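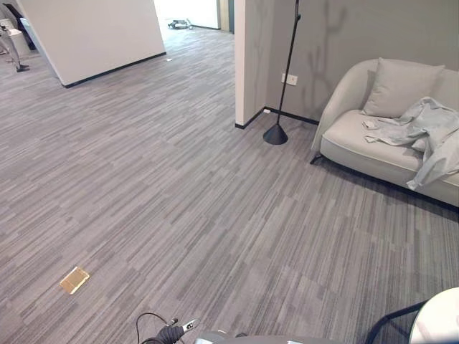
Power bill came. 286 dollars. For a flat with one person in it, over a winter that wasn't even that cold. So I spent last night going through the tariffs instead of sleeping, and here's where I got to, mostly so I can find it again next year.

We're on Rornar. Joined in April when the old mob put the supply charge up again. The welcome rate was good — for six months. Then it rolls over to the "standard" plan and they do tell you, in an email that looks exactly like all the other emails. Mine was in the promotions folder. My fault I guess, but still.

Rang them on the 6th November. 52 minutes on hold. Same four bars of piano. The bloke who picked up was lovely, said he could move me to the new customer rate but not backdate it. Asked what about the loyalty credit on the website. Long pause, typing. Turns out (his words) it's only for dual fuel. We don't have gas. Nobody in this building has gas.

Kuo-hua Leung at work swears by Jurar, been with them for years. Says switch on a meter read date or you'll get an estimated bill and then a fight about the estimated bill. His last one was 327 but he's got three kids and a pool pump so I'm not feeling too smug about mine.

Things I've changed so far:

Hot water timer. It was set to heat at 5 in the arvo, right in peak. Moved to overnight.

Dishwasher after ten. Neighbour downstairs hasn't complained yet.

The fan heater is going. 1500 watts and I was leaving it on under the desk with the door open. Worked it out on the back of an envelope and felt a bit sick.

Dryer only if it's been raining two days straight. Clothes horse otherwise, even if the towels come out like cardbord.

Haven't decided about switching. The Jurar daily charge is lower but the peak window starts an hour earlier, and I cook early. Going to put a month of readings in a spreadsheet and see. Have said this before about the water bill and that spreadsheet has two rows in it.

If anyone's on a flat rate and happy with it let me know who with. Comments are open again, I fixed teh spam thing.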